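Moststead Community Darkroom: your questions, answered

Do I need any experience to come along?

None at all! Plenty of our members had never loaded a film before they walked in, and a fair few had only just found a grandparent's camera in the back of the wardrobe. The beginners' evening runs once a month and costs $13, chemicals included (paper is extra, so bring your own if you have a favourite).

How long do I have to wait for a booking?

Usually a fortnight, though August is always busier with the school projects coming through, and we'd ask you to be a bit patient with us then.

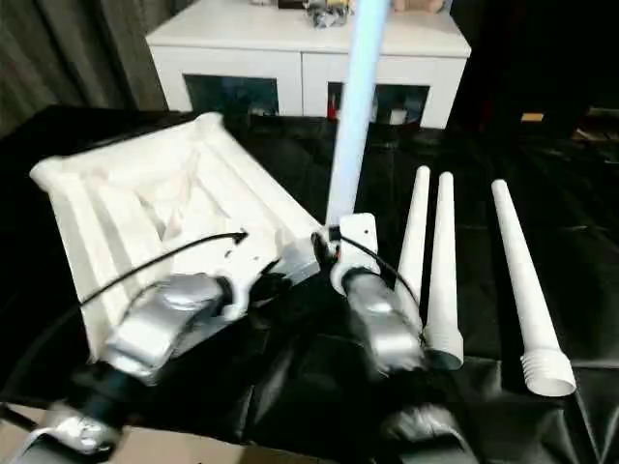

One member wrote in to say that she'd put off colour printing for years thinking it would be fiddly, and that after two evenings at the Jevholm enlarger she was cross with herself for waiting. We hear that a lot, and we'd gently encourage you to have a go.

Can I store my negatives with you?

Yes, up to 1,000 frames per member, in labelled sleeves please. Anything over that needs to go home with you at the end of the term.

Do you take old equipment?

We do, and we're very grateful for it, but please ring first as the cupboard is only so big. We can't take opened chemistry, I'm afraid.

Page last updated November 1, 2020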